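A hand that let go: our visit to the Levstead open lab

I have wanted to get inside the Levstead lab ever since they moved into the old Rosenthal building, and this spring they finally opened the doors to the Tustis evening class. We went expecting a polished show. What we got was much better: a whole afternoon on one fault, told by the people who had to track it down, with the robots running a few feet away from us!

Everyone signs in, everyone gets the safety talk, and the safety talk is short. Stay behind the yellow line. If you hear the buzzer, stand still. If you drop something over the line, it belongs to the lab until the break. (One of our group lost a pen cap this way in the first few minutes and got it back at the coffee table.)

The first stop was a bench talk on grippers and what they should do when power or signal goes away. You can build one to spring open, or to clamp, or to stay exactly where it was. I had never thought about it, and I could have listened to that one question all day. 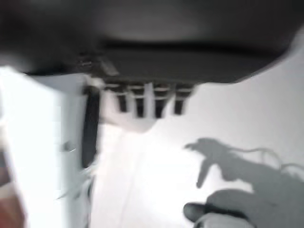 Surely it should always let go, one of the other visitors put in, or somebody's finger could be stuck in there with the machine frozen around it. The engineer running the bench liked that a lot. She said it was the same argument they'd had upstairs for weeks, and that the fault we were going to hear about came from a hand doing precisely that. Then she asked us what we'd want if the thing in the gripper was a pan of hot oil. Long silence. People started muttering to their neighbors, and she let us mutter.

From there we walked down a corridor lined with bins of spare joints and cable to the room where they do the household work. The project is called Flimow, and it has a humanoid handling laundry: carrying a tray of folded cloths and working beside an open washing machine.
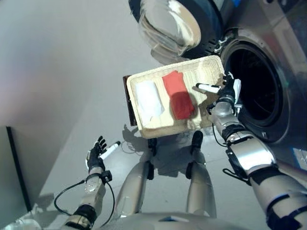
By Imani Nakamura
Filed under: Visits, Robots at Home
May 28, 2025

So, the fault. Last September the team was doing long runs of the carrying task, the boring kind where you do the same thing all day and write down what changes. In run 251 the robot had the tray up in both hands when the left one opened. It just opened. The right hand held on, as it had been told to, and the tray swung down on that side and hit the floor hard enough to crack a corner.

A technician was kneeling next to the machine at the time, reaching for a cloth left over from the run before. He wasn't hurt. The tray missed his hand, and he told us cheerfully that he'd been closer to trouble from his own jump backward, which took him into a shelf. He shouldn't have been inside the line with the arms live, he said so right away, and it's in the report with his name on it at his own request.

The cause took them much longer to find than I would have guessed. The left hand's controller had gone 175 milliseconds without a fresh message from the main computer. A rule left over from an older hand said that if messages stop, you let go. The right hand was newer and had the other rule: if messages stop, you stay put. Each rule had been tested and each one worked. They had never been tested on the same body with a load shared between them.

And the missing messages? A connector at the wrist that had worked itself slightly loose. You could wiggle the old one, they had it on a board for us, and I did, and it felt perfectly fine to me. That was the scary part. It only gave trouble at certain wrist angles, and by the time anyone had a meter on it the arm was back in its resting pose and all the readings were good. They went through three spare cables before somebody thought to test it with the arm raised.

We got to see how they work now, and I loved this part. Before any run, a person calls out who is in the room and where, and the operator says it back. The arms don't go live until both have finished. There's also a new check in the software that looks at what both hands are doing before either one is allowed to open, plus a slow lowering move if one side drops out.

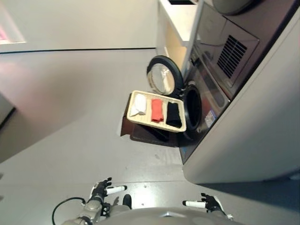 Recovering after a stop is the piece the team is proudest of, and I can see why. The old habit was to walk in, pick everything up and start over, and that habit is how you end up kneeling beside a live robot. Now the load stays where it came to rest until the power light goes out, and whoever clears it reads the layout aloud first so it can be set up again the same way. With a tray packed white, red-orange, black, and the black cloth nearest the washer, that's an easy thing to read out and an easy thing for a second person to check. They said mixed-up layouts had wasted several days of their fault hunt, with people comparing runs that weren't set up alike.

There was a stop during our visit too, a real one. The buzzer went, we all froze like kids playing statues, and the operator read a message off her screen in a very calm voice. A stale reading from one arm, shorter than the limit but flagged anyway. They keep the warning touchy on purpose. They've had almost 100 of these since the change, most of them harmless, and every one gets a line in the log. I asked if people get tired of it. Yes, she said, very, and they're working on sorting the warnings so the important ones stand out. 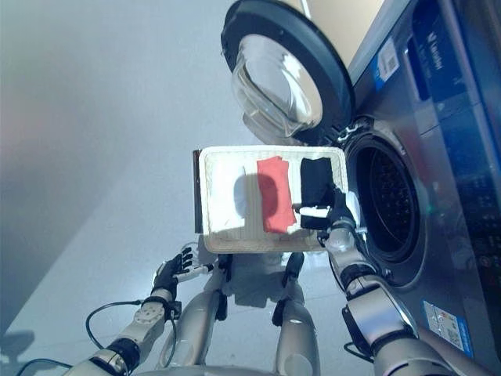 White, red and black cloths side by side on the tray, with the washer door open.

The question time ran well over. Somebody wanted to know about the hot oil, of course, and the answer is that Flimow isn't going anywhere near a stove for now. Somebody else asked whether a home version would have a stop button you could reach with your arms full. They're trying a foot pedal and a wall button, and neither one has won yet. I'd vote for the pedal.

If you want to go, groups are limited to six, so put your name down early with the front desk at the Rosenthal building. Wear closed shoes. Bring a sweater as well, the household room is kept cold, and ask to wiggle the connector.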